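Teleop notes, simulated kitchen, Cletex build. Thread. 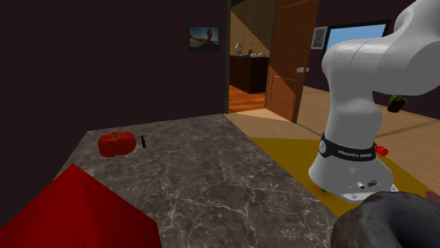
1 min read · 8 posts

1/ Task: pick up the tomato from the marble counter. Arm is a Franka. Operator drives the gripper pose with a handheld controller, we log at every step.

2/ Target was 500 demos. We kept 258. Most rejects were pauses over the tomato while the operator judged depth.

3/ Pauses matter. The policy copies them and hovers.

4/ First fix: trim idle steps before training. Helped a little — it also cut the slow approach we wanted to keep.

5/ Second fix: an extra side view for the operator. Median demo length went from 199 steps to around 140.

6/ Room, wall color and counter texture come from the Lanis scene set and change between episodes. Tomato position changes too. Robot base stays put.

7/ Hand-guiding the real arm gave us 71 demos in July. Smoother paths, but the person's hands kept blocking the camera.

8/ Next is mixing both sets. Weights not decided. Logs go up on Travenow once the timestamps are fixed.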